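Quick guide to charting a football game from your couch. Been doing this for the Groltdale games, people keep asking how, so here it is.

**What you need**

- Notebook or a spreadsheet. Paper is faster live
- 2 pens, different colors
- The roster, printed. Broadcast numbers are hard to read in rain
- A way to rewind

**Before kickoff**

Draw your columns. Down, distance, yard line, personnel, play, result. That's it. Don't add more yet. I started with 20 columns and quit by the second quarter.

Write the skill players' numbers down the margin. For Groltdale I only bother with the backs, the tight ends and 89, who lines up everywhere and will wreck your formation notes if you lose him.

**During the game**

Down and distance first, always, before the snap. Then count the backs and tight ends. One back, one tight end = 11. One back, two tight ends = 12. Two backs, one tight end = 21. Receivers are whatever's left over, don't write them.

After the play, short codes only:

- IR / OR — inside run, outside run
- Q — quick pass
- D — deep drop
- S — screen
- PA — play action, goes in front of the pass code

So 2nd and 7, 11 personnel, play action deep, gain of 18 is: 2-7, 11, PA D, +18. Takes four seconds once your used to it.

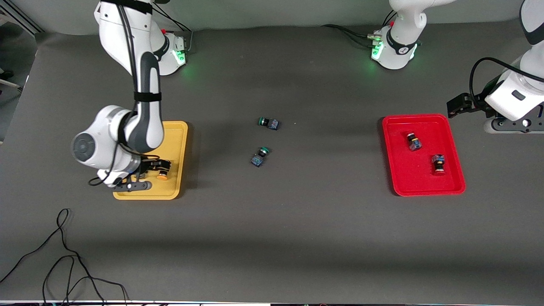 Missed one? Put a dash and move on. Fix it at halftime. If you rewind live you'll miss the next one too, and then the whole drive is gone.

Penalties get their own line, second color. Do NOT fold them into the play result. I did this for the whole Brorden game and the yards per play came out useless.

**After**

Type it up the same night. Sort by down, then by personnel. Look at first down before anything else. Titlow ran out of 12 on first down nearly all night, you could see it in the sheet in a minute — never noticed it watching live.

Check your total plays against the box score. Off by one or two is normal, usually a kneel or a spike. Off by more, go find the drive you skipped.

Don't draw big conclusions from one game. I've got over 2,000 plays in my sheet now and third and long is still a pretty thin pile.

Ahonen sheet goes up next, probably April. Blank template is the same columns as above, just copy teh header row.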